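Tarkotance pilot at the Masitz laundry: progress report
To: Tesfamariam Fund, workplace automation grant
From: Gemechu Zeleke, Brullesport

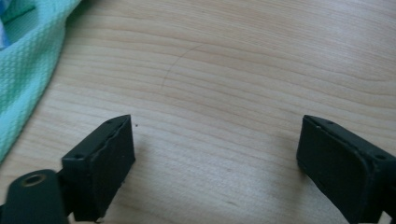
We have had a very good stretch since March! The folding staff now spend part of each shift teaching the task with hand-held grippers, and 17 of them have signed up, well past what we had planned for. So far they have recorded 280 usable sessions of picking up, spreading and folding small cloths. The target for the grant period is 500 and I expect we'll get there.

What pleases me most is how much the folders have shaped the work. They know which fabrics slide and which ones bunch up, and they told us early on that our first task list made little sense (they were right, so we rewrote it with them). Teaching hours are paid at the trainer rate – a step up for everyone taking part – and two people have asked to move into the robot support role when it opens.

Some things still need work. Wrists get tired after long sessions, so we now stop at 21 minutes and swap. Night shift has had fewer chances to join, and I'd like to fix that next. No jobs have been cut, and the agreement with staff on that point stands through the end of the pilot.

We are on budget. The next order is spare finger pads and a second charging shelf.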